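パドムステッド自動車整備について

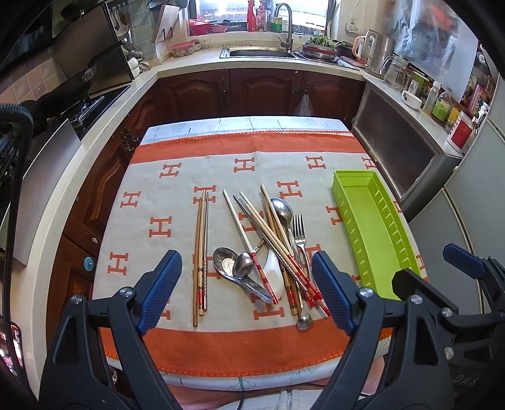 勧められた部品を全部替える必要があるのか

当社は、その疑問から始まった整備工場です。代表のルムトゥリエ・クネジェヴィッチは以前、大きな工場で受付をしていました。車検のたびに「そろそろブレーキフルードを」「ついでにベルトも」と案内する立場でしたが、測定値を見せずに交換を勧めるやり方がどうにも腑に落ちず、独立しました。今でも「そろそろ」という言葉は、見積書では使わないことにしています。

主な仕事

ブレーキの点検と修理が中心です。パッドの残量、ローターの厚みと振れ、キャリパーの戻り具合を測り、数字を書いた紙をお渡しします。ローターに薄い錆が出ているだけで交換を勧められた、というご相談をよく受けます。表面の錆だけなら、たいていは走れば落ちます。もちろん段付き摩耗がひどいもの、使用限度を割ったものは替えます。その場合も外した部品はお見せしますので、ご自分で厚みを当ててみてください。

冷却系と充電系も扱います。バッテリーについては、電圧だけを見て「弱っています」と言うことはしません。負荷をかけて測り、オルタネーターの発電量も確かめてからの話です。

お引き受けしないこと

燃費がよくなるという添加剤、貼るだけで静電気が抜けるというテープ、アースを増やす配線キット。効果を示す資料を何度か取り寄せましたが、納得できるものはまだ見ていません。お客様がご自分で使われるのは自由ですが、当社では販売も取り付けもしていません。

「無料点検」もやっていません。点検には人の手と時間がかかります。無料であれば、その費用はどこか別のところで回収されているはずです。当社の点検料は二輪も四輪も事前にお伝えし、修理をお断りになっても金額は変わりません。

工場と人

場所はデソープ通りの奥、リフトは二基です。整備主任のジョリーン・ブライトは整備歴24年で、異音の診断を担当しています。音の出る条件(速度、気温、ハンドルの向きなど)を細かくお聞きしますので、面倒でもメモをお持ちください。「たまに変な音がする」だけでは、正直なところ見当がつきません。

毎年2月は社内の測定器を校正に出すため、ブレーキの受付を数日止めます。ご不便をおかけしますが、狂った計器で測った数字をお渡しするわけにもいきません。

お客様の声を載せない理由

よい感想だけを選んで並べることは、どの会社にもできます。昨年度にお預かりした車のうち、同じ症状で戻ってきたものは42台中三台でした。二台はこちらの締め付け不足、一台は原因がまだ分かっていません。参考になさるなら、こちらのほうをどうぞ。

ご予約は電話か店頭で承ります。代車は一台だけですので、必要な方は予約の際にお申し出ください。

最終更新日:17/06/2020
シェア 24 コメント 0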